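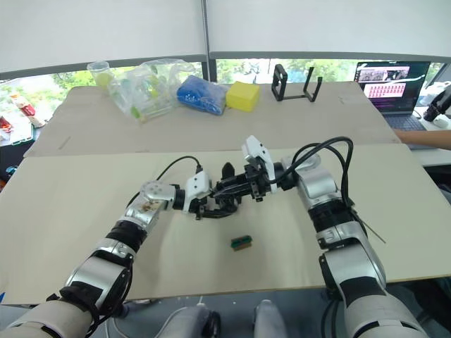 Week 4 handout: Collecting demonstrations
Sointu Saarela, Joldale robotics module
Last updated: August

The policy learns whatever you show it, including your sighing. Each pair records 30 episodes before lunch. Wudura wants 300 for the whole task — start early.

Move the block between starts. A hundred identical pick-ups teach one pick-up, very thoroughly.

Keep the fumbles you recovered from. Bin the ones where you swore and let go.

Check the wrist view before recording. If you can't see the fingertips, neither can the network.

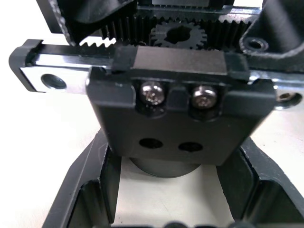 Fig. 2. Wrist view: rail, carriage and both fingers.

Label as you go. Sizwe Cele once left 100 for the evening and is still spoken of.

We use cookies to improve your experience. Accept / Manage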